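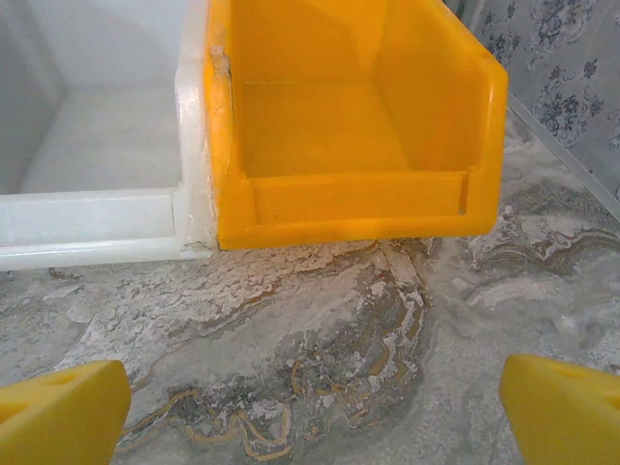

Carleen Doolan

Open-fronted bins, a yellow one and a white one

Everyone with a shed or a spare room gets told, sooner or later, that open-fronted parts bins will sort them out. I have my doubts. I bought a mixed lot from Kofler in December, 276 pieces if you count every clip and card, and I have been putting them on the worktop in ones and twos to see whether they earn the space.

The yellow one first. The low front is meant to let you reach in without moving anything, and I'll grant that it does. It also lets small screws hop out if you pull the bin forward with any enthusiasm. The groove along the lip is the sort made for a label. My Rulo card strips are a shade too tall for it and bow outwards, so I have gone back to masking tape and a pen.

The white one next to it has the same sort of lip and the same groove. It is milky, and the seller makes a great deal of being able to see the contents through the side. Try it with grey washers. You can see that there is something in there, which you knew already.

Pushed together they line up well enough along the front, though not perfectly, and there is a pale scuffed streak on the yellow plastic where the two touch. It shows. Whether that matters depends on how fussy you are – I am fairly fussy.

Stacking is the other great promise. Mirnar's leaflet says 5 high. I stopped at 2, with wall plugs in the bottom and picture hooks on top, and I wouldn't lean on it.

The yellow is for fuses, for now. The white one I haven't decided about. The rest of the lot is still in its box under the stairs.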